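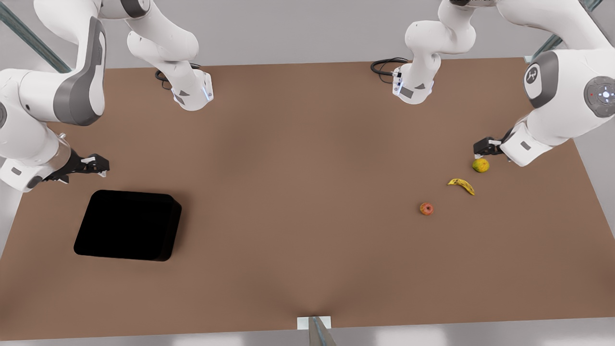 Claims about two-armed robots deserve a slow read, and the one that Radomeck's group put out in April got a very slow one from us. They said a policy trained only in simulation had learned to "share work" between two arms. Our group at Fourie rebuilt the task to find out what was being shared. Fruit goes in the tray, and that's the whole job. The tray sits on the left of the table with its walls barely raised, the banana, the apple and the green one are well over to the right, and there is a wide stretch of bare brown tabletop to get across. With a layout like that, you would think one arm has to hand something to the other sooner or later. We thought so too, and we were wrong about that for most of the spring.

Fruit to Tray, Two Arms: gallery and notes
Flillutwood project, posted August 4, 2018
Page kept by Estela Bravo

Click the picture for the full-size render. The notes that used to be spread over the project wiki are collected underneath, in the order people usually ask about them.

What was claimed

The original write-up gives one success number for the whole task and a few paragraphs on how the arms cooperate. The number is high. The paragraphs are thin. Nothing in them says how often both arms touched the same piece of fruit, or how often the second arm moved at all once the first one got going. If you want to say two arms are working together, I'd expect those to be the first things you report.

What we ran

Baltasar Arancibia set up 42 starting layouts and froze them, so every version of the policy faced the same ones. In 12 of those the fruit starts on the far side from the tray, like the layout shown. The rest are easier: fruit near the tray, or spread over the middle. We used the policy weights as released and didn't tune anything. The simulator is Andlow, with friction left at its default settings, and I'll come back to that.

Each layout was run with both arms live, then again with one arm locked in its starting pose, then again with the other one locked. Lock an arm that matters and the score should drop. It's a dull test and it took Yaneth Palomino an afternoon to script.

What came out

With the robot's right arm locked (that's the one on the left of the picture, by the tray, which confuses every visitor), the score on the far-side layouts didn't drop. The left arm picked up a piece, swung it across and let go over the tray, then went back for the next. It can reach. The reach is ugly, with the elbow swung out wide, but Andlow doesn't charge you for ugly.

With the left arm locked, the far-side layouts fell apart, as anybody would guess. The right arm stretched toward the fruit and stopped short.

So on the layouts that look most like they need teamwork, one arm was doing the job. The other one moved plenty. It dipped, drifted, opened and closed its fingers. In a video at double speed that reads as cooperation. Take it away and you lose nothing but the show.

Handovers

We went looking for them and found 4 in the full set. Benjamín Benítez stepped through each one by hand. In 2 of them the fruit was pinched between both grippers because the arms had wandered into each other, and the piece ended up on the table. The others were clean and I have no complaint about them, except that I wouldn't build a headline on them.

The banana

It's worth its own note. The apple and the green one are forgiving: close two short fingers on something small and round and you mostly get away with it. The banana depends on which way it's lying. Grab it across the middle and it travels fine. Grab it near a tip and in Andlow it hangs there, perfectly still, as though glued. I have never held a banana by the tip with that kind of calm, and I doubt a parallel gripper can either. Sobia Rind raised the contact settings as a problem early on and I brushed it off, so credit to her. When she lowered the friction to something closer to what she had measured on a bench, the tip grasps began to slip, and the score went down with them. We haven't finished that sweep, so no number from me yet.

The tray

Low walls help the score more than they should. A drop from a bit too high, a bit off center, still counts if the piece settles inside, and the success check only looks at where things are when the clock runs out. It doesn't care whether an apple bounced off the rim on its way in. Baltasar wants a check that fails any drop above a set height. I'd settle for reporting drop height next to the score and letting readers make up their own minds.

What we are not saying

We aren't saying the policy is bad. For something that never saw a real table it finds fruit well and it rarely knocks the tray. Its aim when coming down on a small round object is better than what we had last year from our own method, and I say that with gritted teeth. Our gripe is with the word "share." A score for the whole task can't tell you who did the work, and the write-up leans on it as if it could.

We also aren't saying our test settles things. Locking an arm puts the policy in a situation it may never have met in training, and a drop in score could come partly from that. The far-side result doesn't suffer from this worry, as the score held up, but the opposite case might. Yaneth is trying a softer version where the second arm replays its motion from an earlier run.

Asked and answered

Did we contact the authors? Yes, before posting. They were polite, confirmed we had the right weights, and said a longer version with per-arm results is on the way. I'll link to it when it exists.

Will we run it on hardware? Not on the current budget. Until somebody does, I'd treat every number on this page, ours included, as a number about Andlow.

Can I have the layouts? The frozen set is in the project folder under "fruit_tray," along with the arm-lock script. Use the newer script. The older one mixes up left and right in the log names, and yes, it cost us a week.

Corrections to Estela, please, with the layout name in the subject line.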